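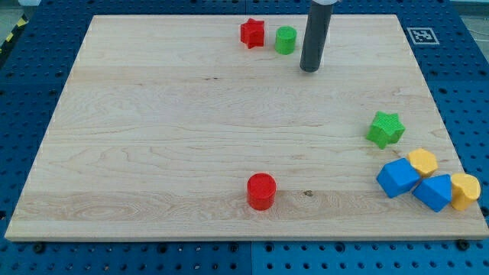
March, after lunch. Second go at the Kornness maple board, and I'm still not sold on it as a sorting surface. Ravix says the glue-up will stay flat for 2000 hours, and I'd like to see where that number comes from. The seams between planks are faint enough, fine, but the swirly figure across the lower third is busy, and there's a small dark knot close to the red cylinder. Some of the blocks have ridges on their sides. Does that matter for sliding? Guo sheet says no. Log line 186 says maybe. Try 2 coats of Getine on the back first, then recheck flatness.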